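Vullier Wooden Paddle Hairbrush

Item 2594
Category: Hair care, brushes and combs
Supplied by: Nasr Professional Supply
Sold singly or in cartons

Overview

The Vullier paddle brush is a full-size wooden hairbrush for everyday brushing of medium to long hair. It is supplied to salons, hotels, residential schools and care homes, and may also be ordered by private customers through the Nasr counter or by mail.

The brush has a broad, flat head that covers a wide section of hair in each stroke. It is intended for detangling, smoothing and general grooming on dry hair. It may be used with a hair dryer on a low setting, provided that the nozzle is kept clear of the wood. It is not intended for round styling, for use with heated rollers or for the application of color.

Design and finish

The head is a rounded rectangle with softened edges and a slightly domed back. It narrows at the neck and continues into a long handle, which widens again toward a blunt, rounded tip. The pins end in dark tips and are set below the rim of the wood.

The back is left plain, with the grain running along the length of the brush. Color ranges from honey to a deep reddish brown, often within a single piece. Small dark spots, streaks and paler areas are natural to the material and are not accepted as grounds for return. Customers who need a closely matched set -- for a row of salon stations, for instance -- should say so when ordering, and the warehouse will select from one batch where stock allows.

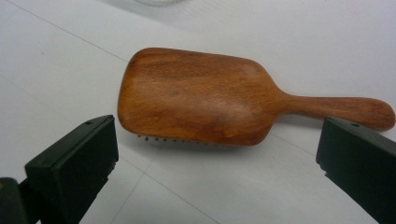 Care and cleaning

Remove loose hair from the pins after each use. A wide-toothed comb drawn through the pins from the handle end toward the top of the head will lift most of it.

For a fuller cleaning, add a few drops of mild shampoo to a bowl of lukewarm water and work the solution between the pins with a soft brush. Wipe with a damp cloth and leave the brush to dry with the pins facing down on a towel. The brush must not be soaked, placed in a dishwasher or dried on a radiator. Standing water will raise the grain and may loosen the pins.

The wood may be treated from time to time with a small amount of clear, food-safe oil. Apply it with a cloth to the back and handle only, allow it to stand for an hour, and wipe off the excess. Vuva Wood Oil (item 1361) is suitable and is stocked by Nasr.

Use in shared settings

Salons and institutions are responsible for following the hygiene rules that apply to them. Where those rules call for full immersion in disinfectant between clients, a wooden brush is not suitable, and the Kornard molded brush should be ordered instead. In residential settings, the Vullier brush should be issued to one person and labeled. A name tag or a short length of colored tape near the end of the handle is sufficient.

Ordering and delivery

Single brushes are sent by regular mail. Carton orders are dispatched from the warehouse within 7 working days. Orders for matched sets may take longer, and the customer will be informed before any charge is made. Institutional accounts may order by item number alone.

Stock is reviewed each October. Customers expecting to place a large order for the new year are asked to give notice before that review.

Returns and repairs

Unused brushes may be returned in their original wrapping within three weeks of delivery. Used brushes cannot be taken back for reasons of hygiene, except where there is a fault in manufacture, such as a split in the wood or a pin that has come away under normal use. In such cases a clear description of the fault should be sent first; the brush itself need not be returned unless it is asked for.

Replacement pins are not sold separately, and the supplier does not carry out refinishing.

Contact

Salon and retail accounts: Estrella Nava
Schools, hotels and care homes: Peadar Rafferty

Please quote the item number in all correspondence. Written requests for volume prices are answered by the account office -- prices are not given by telephone.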